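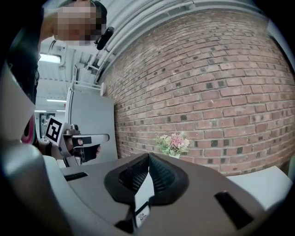 Learning by the Handful
A student club at Figueroa spends its evenings teaching a robot arm to tidy a table

The robotics club at Figueroa has 23 members and one arm. The arm, a secondhand Gernex, can be used by one team at a time, and for most of the club's first year the others sat and waited.

Warrick Cosgrove, who teaches the electronics course and runs the club, got tired of the line. In March he had the students start recording their training data by hand, with grippers they hold and squeeze themselves. A camera on each gripper films the fingers and whatever is in front of them. The printed square markers let the software work out where a gripper is. The arm is only needed later, when there is something to test.

The club works beside a brick wall, under fluorescent lights, with a white table and a small pot of artificial flowers. Its project is called Trurnevness, a name the students picked by vote and now have to spell on every form.

The goal this term is plain enough: pick up an object, move it to a marked spot, let go. Each team records 100 tries per object. Students work in pairs and swap after every 4 recordings, mostly to rest their wrists.

"The first week they all went too fast," Cosgrove said. "They know how to pick up a cup. They had never thought about how long the fingers stay open."

Bad recordings are thrown out the same evening. A hand in front of the marker is the usual fault - the software loses the gripper and the whole try is wasted. Pauses are another. Students who stop to talk halfway through a move end up with a model that stops there too.

Several members came in wanting to write code and were surprised by how much of the work is done standing up. Two have switched to building parts. They are redrawing the finger pads so that thin objects slip less, and the new set goes to the print shop at Bestau next.

The club shows its work on April 26, 2018, in the main hall. The Gernex will run the table task with objects brought by visitors, and the hand-held grippers will be out for anyone who wants to try them.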